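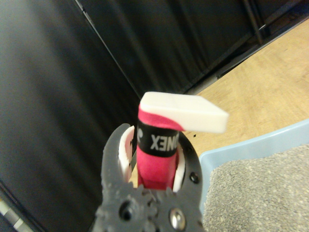 Subject: Re: [curkgate-rackets] Regripping, again

> I have stripped the old grip off my club racket and the new one
> came out lumpy at the bottom and bald at the top. Do you start
> at the butt or under the throat? Also the finishing tape never sticks.

Start at the butt, tapered end first, and pull harder than seems polite. Lumps mean you overlapped too much early on and ran out of wrap for the part your hand is on. I did my first one at the kitchen table in December and it looked like a bandaged thumb.

As for the tape, the little strip that comes in the packet is decorative. Wipe the handle down, let it dry, then use electrical tape and put the branded band over the top if you care how it looks. I care, so mine says YONEX in the proper place and the ugly bit is underneath.

Color is your own affair. I went bright pink after losing a black one in the bottom of a black bag for most of a season.

The Plotine rolls are fine and the Gamida ones are nicer but go slick by the third game. Somebody on the list bought 38 of the Kong ones in a sale and may be open to offers.

Court 2 still has the drip.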